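Leave the Ceiling Alone

Every few years somebody decides that the ceiling is the problem. The room is fine, the chairs are fine, the rent is even fine, and then a person with a budget looks up, sees metal and beams and light fixtures, and says we should close all that in. I have sat through this conversation in three different workplaces. I have lost it twice. I would like to set down why I think a plain, open, painted ceiling is the best thing an ordinary workroom can have, and why the money is better spent at chair height.

I should say where I am coming from. I managed office and workshop space for most of my working life, first for a printing company and later for a small product firm called Ilteo. I am not a designer. My job was to make sure that people had a place to sit, enough light to see by, and air that did not give them headaches. When something leaked, I got the phone call.

The printing company had a dropped ceiling, the kind with soft white tiles in a metal grid. It looked tidy for one year. After that the tiles started to stain. A stain on a tile tells you there is water above it, but it does not tell you where the water came in, because water runs along whatever it finds before it falls. We would lift the stained tile, look around with a flashlight, find nothing, lift the next one, and get grit in our hair. One leak took us from October to February to find. By then we had replaced 38 tiles, and the new ones were a different white from the old ones.

At Ilteo the ceiling was corrugated metal, painted white, with the beams showing. We had one leak in my years there. A drip appeared, a man went up a ladder, and he was looking straight at the bad seam. He had it patched by lunch.

That is the practical case, and I think it is strong enough by itself. But people who want to cover a ceiling are usually not thinking about leaks. They are thinking about how the room feels, so I will talk about that too.

A white metal ceiling throws light around. If the room has a decent window, the ridges pick up daylight and carry it farther in than you would expect, even under a gray sky. The fluorescent fixtures do the rest. I know fluorescent light has a bad name. Most of that name comes from old tubes that hummed and from fixtures hung too low over people's heads. Put them up high against a white surface and they give an even light that you stop noticing by ten in the morning.
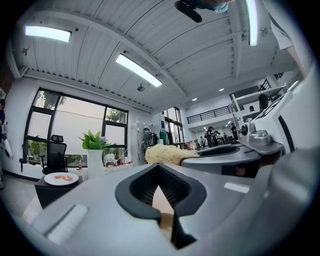 Height matters more than finish. Bringing the ceiling down by 2 feet changes a room more than any paint color will. Sound comes back at you sooner. Warm air sits closer to your face. The top of the window may end up behind the new ceiling line, or so near it that the installers box it in, and then you have paid good money to make your window smaller. I have seen that done. The tenant was very pleased with the recessed lights, which they now had to keep on all day.

On the subject of windows, I will say a word for dark frames divided into panes. There was a fashion for taking them out and putting in a single big sheet of glass. The single sheet is easier to wash, and I grant that. But when a branch comes through a divided window, you replace one pane. If there are trees outside, the panes do them no harm either. You get your green in sections, and it is still green.

Elaine Evangelista, who did the books at Ilteo and sat nearest the window, disagreed with me about nearly all of this. Her complaint was noise. Hard ceilings are loud, she said, and she was right. A phone call at one end of our room could be followed from the other end. She wanted tiles for that reason, and she had a quote from a contractor of $96 a panel for the good acoustic kind, which she thought was reasonable and I did not.

We settled it with rugs and a couple of fabric screens. It helped. It did not solve the problem completely, and if your work is all telephone work, then I would tell you to pay for the tiles and put up with the stains. Most work is not all telephone work.

The other objection is that an open ceiling shows everything. Lights, wires, brackets, whatever the last tenant screwed in and left behind. Satish Sandhu, our landlord's agent, used to walk clients through the empty unit next door and apologize for the ceiling before they had even looked at it. I told him to stop. Once a person has been told that a thing is ugly, they have trouble seeing it any other way. What he should have been apologizing for was the parking.

My own feeling is that a room where work is done can look like one. There is nothing wrong with seeing how a roof is held up. Children like it. Electricians like it very much. When we needed a new light over the bench, the job took 67 minutes including the coffee, and no one had to cut a hole in anything.

So where should the money go? Chairs, first. I would take a mesh chair with a high back and a headrest over any ceiling ever installed. Mesh does not hold heat, and it does not split at the seams and shed foam the way the padded vinyl ones do. A person is in contact with a chair for most of the day. No one at Ilteo ever went home early on account of a beam, but we lost plenty of afternoons to bad backs before we changed the seating.

After chairs, blinds that work. After blinds, a coat of white paint overhead every six or seven years, sprayed on over a weekend with the desks covered. Dust the tops of the beams before you paint, and tape off the light fixtures properly. Our first crew did not, and we were picking flecks of white off the tubes for a month.

I hear the old Ilteo space has new people in it and that they are getting quotes for a dropped ceiling. I sent them a note about the seam.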